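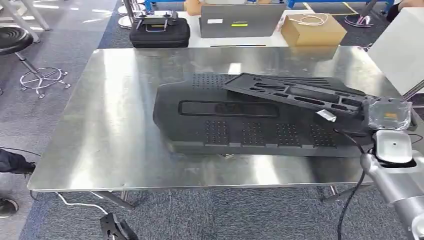

Black panel with the slotted frame laid across it, on the metal table.

Molded panel and slotted frame, do these two go together?

Posted by benchside_rk
January 21, 2025
14 replies

Bought a mixed lot from the Estley surplus sale, and these two came in it with no paperwork. Lot number was 3,449 and the sheet only said "molded parts, black, assorted." I paid 200 for the lot and most of it was easy to sort. I'm stuck on these.

The big one is the panel. Angled corners, one long recess left of center with a raised border, and patches of little round dimples in neat grids along the near side under the recess. Another dotted patch at the far edge. On the right end there's a set of raised ribs. The near rim has shallow notches in it.

The narrow one is lying on top at an angle. One end tapers and goes flat. It has an oval slot near the middle and a bigger angular opening next to that, plus some narrow openings that don't follow any pattern I can see.

I'd like to know if they were ever one assembly, and how to clean them without leaving shiny spots. I don't need to know what they're worth.

grommet44
My guess is no. A long recess like that with a border around it usually gets a cover or a label plate, and the frame looks too long and the wrong shape for it. Parts that travel in the same lot don't have to come off the same thing.

plainsteel
I'd say yes, but not the way you have them stacked. Flip the frame over and see if the ribs on the right end of the panel line up with anything on the back of it. Ribs there could be for locating a second part.

grommet44
Or they're just ribs. Molded panels get ribs for stiffness all the time.

plainsteel
Sure, but then I'd expect them to run over more of it. From this side it's one group at one end.

grommet44
We can't see the underside. There may be ribs all over it.

tidewater_shop
Look for numbers before anybody argues about ribs. Most molded parts have something on the back, even if it's only a mold cavity number. Use a flashlight held low to the surface. Matte black hides raised numbers really well under overhead light.

benchside_rk
Good idea, did that. The panel has "545" on the underside near one corner and nothing else I can make out. The frame has a 9 inside a circle. No name on either one.

tidewater_shop
The 9 in a circle could be a cavity number, so it won't help much. The 545 might be part of a longer number that wore down. Grakham used to put short numbers like that in the corner of their covers, but I wouldn't bet on it from three digits.

oldhinge
I have a pile of Grakham covers and every one has the name molded in next to the number. If there's no name I don't think it's theirs.

tidewater_shop
Older ones too? Mine from before the move to Katingate don't have it.

oldhinge
I only have the later ones, so fair enough.

mudroom_dan
What are the dimples for? I've seen grids like that on things where you glue a foam pad down and want some grip. Four patches spaced along one side makes me think pads or feet.

plainsteel
Could be a place to drill, too. You get a dotted area so the bit doesn't wander. I'm less sure about that one.

mudroom_dan
If it was pads there should be old adhesive in the dimples. Run a toothpick through a few and see what comes up.

benchside_rk
Ran a toothpick through one patch. Dust, no glue. So either it never had pads or somebody cleaned it better than I would have.

grommet44
What's the bit of metal at the front, sticking out from under the panel near the middle?

benchside_rk
Small piece, I haven't placed it yet either. It doesn't fit any of the notches on that side. I tried a few ways around.

kettle_and_vise
On the cleaning question, since nobody has touched it. Dish soap and lukewarm water, soft brush for the dimples, rinse, air dry. Don't use anything with wax or silicone on a matte finish or you'll get the shiny spots you're trying to avoid. Don't scrub one area hard either. Matte texture is easy to polish by accident and you can't put it back.

oldhinge
I'd add that Kütt makes a trim cleaner that works fine on this kind of surface. Thin it first and try it on the underside.

kettle_and_vise
I've had Kütt leave a faint edge where it dried — might have been me leaving it on too long. Soap first, and only go to the bottle if soap fails.

mudroom_dan
Put a towel down on that table while you're at it. Bare metal will put scuffs on the high spots if you slide the panel around. Same goes for stacking the frame on top of it.

plainsteel
A towel sheds lint into the dimples. Use an old bedsheet.

benchside_rk
Bedsheet it is. The tabletop needs a wipe too, it's a bit smudged and every fingerprint shows once the light hits it.

Update after cleaning. Soap and a soft brush did the job and I left the Kütt on the shelf. I turned the frame over like plainsteel said. Two of the ribs come close to the edge of the frame if I turn it end for end, but it rocks and there's nothing to hold it down. I'm leaning toward two separate things.

plainsteel
Close counts for something. There may be a third part that went between them.

grommet44
Or it's two separate things.

tidewater_shop
I'd store them together with a tag that has the lot number and the 545 on it. I've got a box of odd covers to go through in April and I'll compare the corner numbers then. If one matches I'll post it in this thread.

benchside_rk
Will do. Tag's going on the panel tonight.

14 people are following this thread
3 shares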